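Vellevis Community Boards > Manipulation > Data collection
Thread: Keep or delete the empty-table part at the start of each demo?

oskar_w
Posted May 5, 2021
Hello all. I am collecting demonstrations with a hand-held gripper for a sorting task (small plastic caps, one tray, one table). Until now I have 244 recordings. My question is about the beginning of them. I start the recording, then I bring the gripper over the table, and for some moments there is only wood and fingers in the view before I move to the first object. In the worst recordings this is up to 60 images of nothing.

My colleague wants that I cut all of it before training. I am not so sure. With the first 172 recordings we did not cut, and the policy learned to wait. It hangs over the table and does not go. But it also never crashed into anything at the start, and I liked this.

I put one image from the start of a recording, so you know what kind of view I mean. 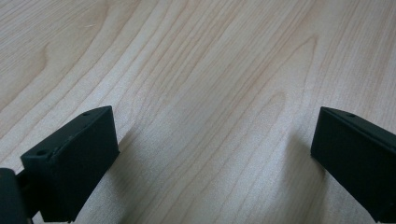

Start of a recording, fingers open, nothing between them yet.

The light is from the ceiling and I can't change it, the lab is shared. Does somebody have experience with cutting?

pickering_bench
Cut it. The policy copies what you show. If you show waiting, it waits. I had the same problem with a drawer task and it disappeared after I trimmed everything before the first real movement. I wouldn't spend more time on this.

tfothergill
I disagree a little with the above. It depends if your robot will also see an empty view in real use. If the arm begins from a home position where no object is in view, and all your demos begin with an object in view, then the first second of every run is something it has never seen. Mine went to the left, always to the left, until it hit the limit.

What I do now: I keep the approach but I remove the parts where the gripper stands still. So the empty table is there, but always with motion toward something.
Tracey

oskar_w
Thank you both. Tracey, how do you find the still parts? By hand it's too much work for me.

tfothergill
I take the tracked pose and put a threshold on the speed. Below it for longer than half a second, out. Be careful around the grasp, there the hand is also slow and you want to keep that part. I exclude everything near a change in finger width.

stera_lb
Another thing from your picture. The table has quite strong grain, with this pointed arch on the right side, and there are bright patches from the light. If you never move the table or the tray, the network can learn the place from the grain. Then you go to another table and it's lost. We had exactly this with a desk in our old room. We put a cloth over it for half of the recordings and it was better.

pickering_bench
I don't believe the grain matters with a pretrained encoder. I have trained on one desk and run on another without trouble. More probably your old room had different light.

stera_lb
Possible. But we changed the cloth only, the lamps were the same. I can look for the numbers, we had 606 recordings in that set, half with cloth.

pickering_bench
Then I would like to see them. One desk and one task each, so neither of us proves much.

oskar_w
I can try the cloth, it costs nothing. What about the shadows of the fingers? They are soft but they fall on the wood near where the object will be.

tfothergill
Leave them. The shadow is useful when you come down, it helps with judging the height. On the robot you will have it too, if you mount the same fingers.

Lacey Bramwell (moderator)
I moved this from General to Data collection. Please, if you trim, keep the raw files. We get a thread every month from somebody who overwrote them and wants them back. The Omov converter also writes in place unless you give it a second folder, so check this first.

oskar_w
I did not know this about the converter, thank you. I copied everything to a second disk now.

Small update. I trimmed with the speed threshold as Tracey wrote and trained again over the night. It goes to the first cap without waiting in most of the tries. Two times it went down a bit too early and touched the edge of the tray. Cloth recordings I will do in June when the table is free for longer.

pickering_bench
The tray edge could be your threshold. Make it lower and see.

stera_lb
I found the folder with our cloth results, but the labels are a mess. Give me some days.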